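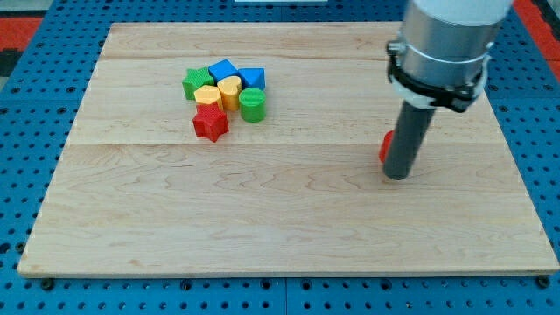
By the Gruton Street Workbench
Filed under: Small Spaces, Wood Care, Kid Stuff
July 2024

So I finally did something with the shape blocks. If you've been reading along you know they've been living in a salad bowl on top of the fridge for months, and every time I wanted the salad bowl I had to tip them out on the counter and then forget what I was making. They needed a flat place of their own, and so did I!

My fix was a plain light wooden board, set on top of the blue pegboard table. I love that table (the holes are the whole reason I bought it) but it's a terrible surface for anything small. Beads go in the holes. Crumbs go in the holes. I once lost an earring back in there and had to get under the table with a flashlight in my teeth. A solid board on top takes care of all that, and you still get pegboard on the sides for hooks and bins.

A few things I picked up along the way, in no special order.

Look at the seams before you buy. Most boards in this price range are strips glued together, mine included, and that's fine. Run your fingernail across each join. If it catches, so will a block, and so will your sleeve. I passed on two boards at the Brullcombe flea market for that and then got mine for 6 dollars from a man who was packing up and wanted it out of his van.

Leave room at the edge. My first idea was a board the full size of the table — very tidy, and it made the pegboard pointless. Go smaller.

Sand less than you think. I have a habit of starting with the roughest paper in the drawer and regretting it. A light once-over with fine paper, wipe it down, let it dry overnight, then one more light pass where the grain has come up. Pale wood with a wavy grain like this shows every cross scratch, so go along the grain and take your time.

Oil it thin. I use the Bondach board oil because the hardware store on my corner carries it, but any food-safe one will do. Put on a thin coat, wait, and wipe off whatever is still sitting there. I did 3 coats, a day apart. If it feels sticky the next morning you used too much, and a dry rag and some elbow grease will sort it out.

Now, the blocks. If yours have that fine ribbed texture you get on 3D-printed things, you already know what it does with dust. Grape jelly too. A soft toothbrush, lukewarm water and a drop of dish soap gets it out, brushing the same direction as the ribs. Keep them out of the dishwasher! I put a printed soap dish through on the hot cycle once and it came out shaped like a potato chip. The star needs the most brushing, all those little inside corners, and the cube takes five seconds.

I keep them bunched together toward the back left so the front of the board stays free for drawing or sorting mail. I'd planned on a tray from the Cardoso catalog to hold them, but at 70 dollars it can stay in the catalog.

Next up is the drawer of lids. I've been putting it off and I'm giving myself until September.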